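Sorting Packaged Snacks into Clear Bins

Reading time: 3 min

Filed under: Storage & Sorting

One row of open bins, clear plastic bins, along the back of the work surface.
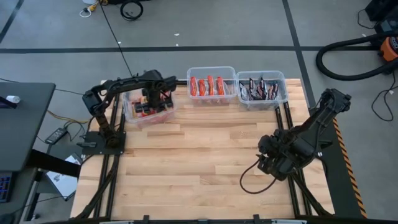 A reader from Mondetwood wrote in to say that flat stacking had never worked for her, as the bottom packets stayed at the bottom until they were past their date. Standing the packets on end avoids the problem and is the method used in these instructions.

What you need

- Clear plastic bins, 3 for a small stock
- A flat table or counter
- A damp cloth and a dry cloth
- A marker and plain labels

Choosing bins

Measure the tallest packet before buying. The bin wall should reach at least halfway up it, or the packet will tip forward when its neighbor is removed. Straight walls are better than tapered ones, which waste space at the base. The Bodudska deep bin and the Balogh square bin are both suitable. Wuvevance bins have a rolled rim that adds to the width, so allow for it when planning a row.

Step 1. Empty and wipe the bins. Dry them fully.

Step 2. Sort the stock by shape. Long, rounded packages go together. Flat packets go together. Small mixed items get a bin of their own.

Step 3. Set the bins in a line at the back of the table. They may touch. Keep the front clear for sorting.

Step 4. Load the long packages upright, side by side, with even spacing. Leave enough room for a finger on each side. If they lean, the bin is too wide; move them to a narrower one.

Step 5. Load the flat packets on end in a single row, printed labels facing the same way. Some leaning is acceptable. Do not force in the last packet, as tight rows split seams.

Step 6. Put the small items in the remaining bin. Do not try to stand them up.

Step 7. Write the earliest date on a label and stick it to the front of each bin.

Restocking

Add new packets at the back and take from the front. Check dates every 21 days. In July, or in any warm room, check chocolate and cured meat every 16 days and move both to a cooler shelf if the wrappers feel soft.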